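Participants wanted: expectation and relief in tension headache

The Obura Centre for Health Behaviour is seeking adults to take part in a study of how expectation affects the relief people report from everyday pain treatments. The study, named Mana, is open to people aged 18 or over who have tension headaches on at least five days a month and who are not taking a daily preventive medicine.

Taking part lasts 14 weeks. Participants will be asked to complete a short diary each evening and to attend the Centre for three visits, each lasting 110 minutes.

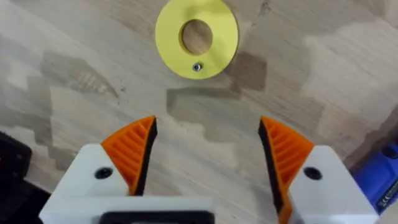 Travel costs within the region will be refunded on receipt of tickets, and a payment of £15 will be made for each visit attended. Participants may withdraw at any time without giving a reason, and their usual care will not be affected.

We regret that we cannot accept anyone who is pregnant, who has had a head injury in the past year, or who is enrolled in another trial.

Applications close at the end of July. Forms are available from the Mana study office at the Obura Centre, open from 9.30 am to 4 pm.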